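The Sideboard That Would Not Leave

When my aunt's apartment in Jenham had to be emptied in March, the family divided the work by rooms. I received the dining room, because I was the one with the car. I thought it would take a morning. There were plates, a lamp, some tablecloths and one sideboard, longer than my car and much heavier than it looked.

The plates went to a cousin. The lamp went to me. The sideboard stayed where it was, and after two weeks of telephone calls I understood that it would stay there until I found somebody who wanted it, and that this somebody was perhaps not yet born.

I have since learned that my problem is a common one. In many towns the large brown furniture of our parents and grandparents is looking for a home. Dealers call it simply "brown". A dealer on Foley Street, who has bought and sold it for most of his working life, told me that a good sideboard used to leave his shop in a few days. Now he accepts very few, and only when the doors close well and the back is dry. He offered me 40 dollars, if I would bring it myself.

The reasons are not mysterious. Apartments became smaller and people move more often. A young couple who will change their address again in two years does not want an object that needs four strong persons and an open window. Also the habits of eating have changed. The sideboard was made for a household with a dinner service, a fish service and linen for twelve, and who has these things today? My aunt had them, but I never saw her use the fish service.

And still, when I began to visit the warehouses, I met many people who do buy such pieces, and they were not the people I expected. The warehouse called Groltby, outside the town near the old railway line, has 1,651 pieces of furniture in its list, and 347 of them are sideboards. The manager showed them to me with some pride. They stand in long rows with their backs together, and it is a little like walking between parked buses. On the morning of my visit there were two students looking for a place to keep records, a woman who teaches sewing, and a man who wanted only the doors.

What they all said to me, in different words, was that the old cabinet is cheap for what it is. For the price of a new flat-pack unit one can have joints cut by a person who knew how to cut them. The sewing teacher pulled out a drawer completely and turned it over to show me the corners. She has now three sideboards in her workroom and keeps the fabric in them by color. 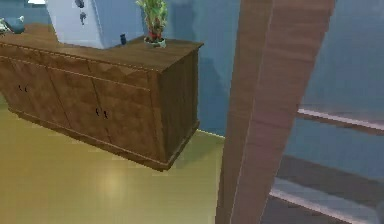
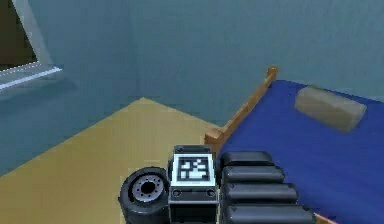
Is it worth restoring a sideboard before you sell it?
In most cases a good cleaning and some wax are enough, and a full restoration costs more than the buyer will pay. Repair a door that hangs badly, and leave the surface to the next owner.

This was also the advice at Tikero, a small workshop which repairs cabinets and chairs, and where I went with my measurements on a piece of paper. They receive many people like me, who arrive with a feeling of guilt and a photograph on the telephone. Very often, they said, the family wants to hear that the piece is valuable. When it is not, there is a silence, and then comes a question about paint.

On paint the workshop is divided. The older of the two restorers will not do it. The younger one paints two or three pieces each season, always with a finish that can be removed later, and she says that a painted sideboard in a kitchen has a better life than an unpainted one in a damp garage. I wanted to agree with the older one, but I found that I agreed with her.

A full restoration of my aunt's piece, with new veneer on one side and a repaired base, would cost 1,000 dollars. I paid for one hinge.

Then I measured my own hallway, which I had avoided to do for weeks. It fits there, if one walks past it a little sideways. The movers took out the dining room window to bring it down, and the neighbors came to look. In the left part I keep shoes and the vacuum cleaner. In the right part, behind the tablecloths, is the fish service, which my cousin returned to me in May.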